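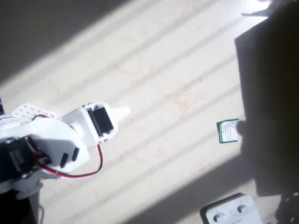 Nesrin Baysal
2019-05-27

Up early to fight with the planner again. Yesterday's theory was that the jitter came from the servos. Today's theory is that it came from me, and specifically from a line I wrote in May of last year with the comment "temporary."

The line clamps joint velocity after the smoothing step instead of before it. So the planner draws a lovely curve, the clamp chews bites out of it, and the wrist does a small shiver on its way to the target like it has just remembered an unpaid bill. I moved the clamp up. The shiver went away in the simulator, which has never shivered much anyway, being a simulator.

Then the replay. I have 698 logged trajectories from Wundorbridge and ran all of them through the new build before lunch. Over 300 used to trip the jerk warning. Now 20 do, and most of those start from the folded pose, where the inverse kinematics can't decide which way the elbow goes and picks both in turn. Wrote that down as a separate problem. It was a separate problem last month too.

Perception is still perception. The card detector likes the green border and is very sure of itself until a card sits where sun meets shade, and then it reports half a card with great confidence. I tried a looser threshold and got cards everywhere - the stripes on the floor are apparently all cards. Put it back. Gunhild wants to fit the edges as lines and ignore brightness altogether. She's probably right, and I have told her I'm thinking about it.

Also changed the log buffer from 300 to 3,000 entries, so the next time something goes wrong I can have ten times as much of it to read.

Elbow tomorrow. Removed the word "temporary" from the comment, left the rest of it in.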